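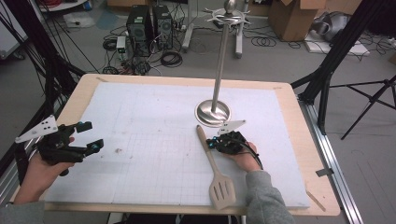
I've been meaning to write about my mother's pancakes for ages, and a wet November morning with the radio on seems as good a time as any (the garden can wait, it's a bog). She never weighed a thing. I do, because mine went wrong for years, and I've settled on 200 grams of plain flour, 2 eggs and enough milk to make it run off the spoon like single cream. Then it has a rest of 40 minutes under a tea towel, while I potter about and pretend to tidy.

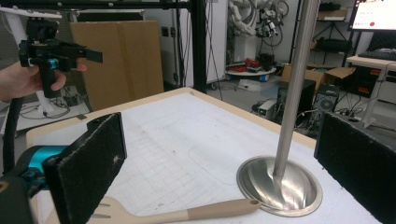

Slotted spatula, beside a metal stand.

My other discovery is patience with the first one, which always sticks and always gets eaten standing up by the cooker! We had lingonberry jam on ours last February, in a little rented place at Grønli, and I've been hunting for a jar ever since. The shop in Mellirell only does strawberry. If anybody knows where to find some, do leave a comment, and I'll put the oat version up next week once I've got the edges to stop tearing.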